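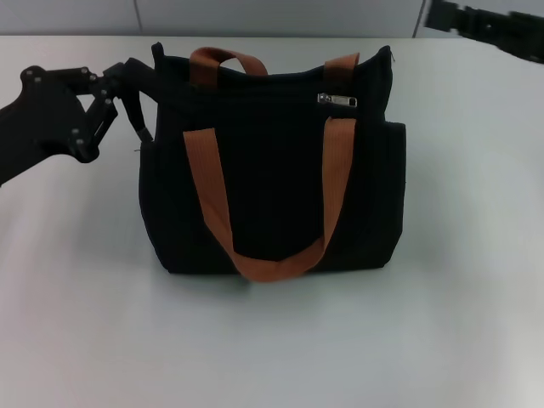

Black tote, tan handles.

The form that times out

I have dyscalculia, which I bring up at parties about as often as you'd imagine. Most people have heard of dyslexia. When I say the other word they nod kindly and ask if I've tried a calculator. I have. I typed the number in wrong.

Last month I had to change my delivery address on Skurniteo, where I've been buying coffee and printer paper for years. To change an address you need to confirm it's you, so they send a code. The code is eight digits, no spaces, no dashes, delivered to your phone. You then type it into a box on your laptop that shows you dots instead of digits, in case someone behind you is dying to know where your printer paper goes.

For me, eight digits in a row is a smear. I can get the first two. After that I am guessing, and the dots mean I can't check my guess. The first try was wrong. The second try was also wrong. On the third I had someone read it out to me in pairs, which worked beautifully, except that the code had expired. You get 66 seconds. I know this because there is a timer, a large red one, counting down in digits, right next to the box where I am trying to think about other digits.

Whoever designed that was having a day.

So I wrote to support. The reply came from a very polite person who suggested I copy and paste the code. Reasonable! The box doesn't allow pasting. I wrote back to say so and was told that pasting is switched off for my security. I then asked whether there was some other way to prove I was me, and was sent a link to a page where I could enter my customer number. It has twelve digits.

I told this story to Thu Đinh, who used to test websites for a living and has the thousand-yard stare to show for it. Thu thinks a lot of accessibility work stops at whatever the automatic checker can see. The checker looks for alt text and contrast. It has no opinion on whether a human being can hold a long number in their head while a clock ticks at them. The address page could pass every test on the list and I would still be living, as far as Skurniteo is concerned, at my old apartment.

Some sites do manage it. Pasow, where I book train tickets, sends codes as two short words. I typed them in right the first time and sat there feeling like a genius. Corrigan, my dentist's booking thing, just sends a link that you tap. It has other problems (it believes I am two patients) but logging in isn't one of them.

Dates are my other grudge. If your form wants a date, please let me type "March" and pick a day from a calendar. Don't give me three little boxes and then tell me 03 is an invalid value because you wanted 3. And if you're going to show me a price, keep it in one place. On Plarance I watched my total go from 104 dollars on one page to something else on the next and had to ask a friend whether I had misread it or they had added shipping. They had added shipping. I've misread enough totals in my life that I always assume it's me, and I suspect some stores are quite comfortable with that.

Fergal Lenihan left a comment on my last post saying that people like us should use a password manager and stop complaining. Fergal, I do use one. It's great. It fills in everything except the one box that won't let it. I intend to continue complaining.

If you build this stuff, I have a short wish list. Break long numbers into chunks and accept them with or without the spaces. Let me see what I typed. Let me paste. Give me more time, or at least hide the clock. I can't think of a single person who would be worse off, apart from whoever is standing behind me.

As for the address, I finally got it changed by phone. The man on the line asked me to read him my customer number. I got as far as the fifth digit, went back, started over, and said the whole thing wrong with real confidence. There was a pause. Then he asked for my name and street instead, and we were done before the kettle boiled.

The printer paper still went to the old place. I've emailed the new tenant.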